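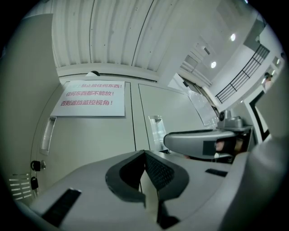 *Workplace Storage Group, Department of Facilities Research, Yeoh*

### 3.2 Notices on shared cabinets

A short instruction taped to a door is the cheapest way to keep a surface clear. The notice in Figure 2 is printed in red on white paper, in three lines. It forbids leaving anything there and, as can be read in the picture at the head of this section, gives a reason – objects would block the monitoring view. Chege and Rweyemamu coded 1543 notices in shared workrooms and put this kind, a ban followed by its reason, in a class of its own. We keep their coding.
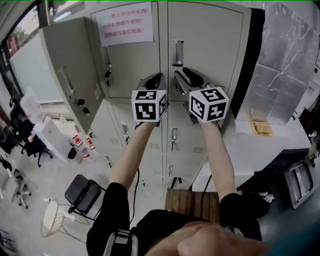

**Figure 2.** Metal cabinet with a taped notice and recessed door handles.

Position was coded separately. A notice counts as "at the handle" if it is fixed to a door above or beside the pull, where a person opening the cabinet will face it. Of the 28 cabinets in our October survey, 12 met this rule. Faded lettering was recorded but did not change the class.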